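Support > Furniture > Tabletops > Ticket 978

Ticket 978 - Kutora table, surface marks and tacky finish
Status: closed
Opened: December 29, 2018
Product: Kutora table, light wood top, matte finish
Site: Jalali workshop, bench room

Reported problem
Pale rings on the tabletop after hot mugs were left on it. Top feels tacky near one short end. Owner had been wiping down with Platov spray polish, twice a week, for 26 weeks. Asks whether the top needs to be sanded and refinished.

Log

Entry 1. Asked owner to stop all polish. Tacky area is most likely polish buildup. Rings are pale, so moisture is in the finish and has not reached the wood. Dark rings would be a different ticket.

Entry 2. Owner washed the top with warm water and a few drops of dish soap, wiped with the grain, dried at once with a cotton cloth. Tackiness reduced, not gone. Rings unchanged.

Entry 3. Second wash, same method. Owner reports cloth came away yellow the first time and clean the second. Tackiness gone.

Entry 4. Rings treated with a dry cotton cloth and a warm iron, no steam, five seconds per pass, cloth lifted and checked between passes. Four of five rings cleared. The last one faded but still shows in low side light.

Entry 5. Owner tried a kitchen scouring pad on the last ring before we replied. Advised against it - the pad leaves shiny spots on a matte finish and they do not wash out. No shiny spots reported so far.

Entry 6. Left the table alone for 29 days, no polish, coasters in use. Last ring no longer visible to owner. 

Resolution
Polish buildup and surface moisture. No sanding, no replacement top. Use a damp cloth only. If an oil is wanted later, Kurken clear oil may be tested on the underside first - wait until February before applying any to the top.

Related: 26-B, uneven sheen after spray polish.

Attachment

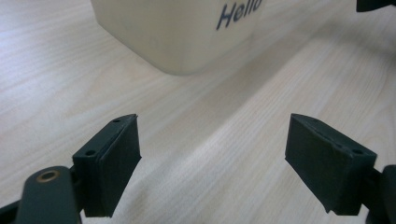

Tabletop, light wood, grain running diagonally. No stains visible.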